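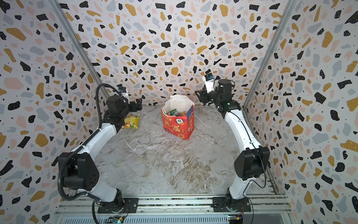
Mustard, pale pink, grey and black chips on white. Terrazzo pattern, my weakness!

1/ So we're finally doing the hall floor in the Tredport flat, and I have spent most of November thinking about terrazzo (my poor family, they've been very patient).

2/ I grew up with the real stuff. Our old building in Pendach had it all the way up the stairs, cold as anything on bare feet, and I used to sit on the bottom step picking out chips that looked like animals.

3/ Real poured terrazzo for our hall was quoted at 3000, and that was before anyone mentioned polishing. I had a cup of tea and a little lie down.

4/ Tiles from Plenetti came to 1281 with the grout, so tiles it is. Big chips or small chips, though? I've had 2 samples propped by the front door all week and I change my mind every time I go out for milk.

5/ If you've lived with the big chips, do tell me whether you got tired of them. And does it hide muddy paw prints? Asking for the dog.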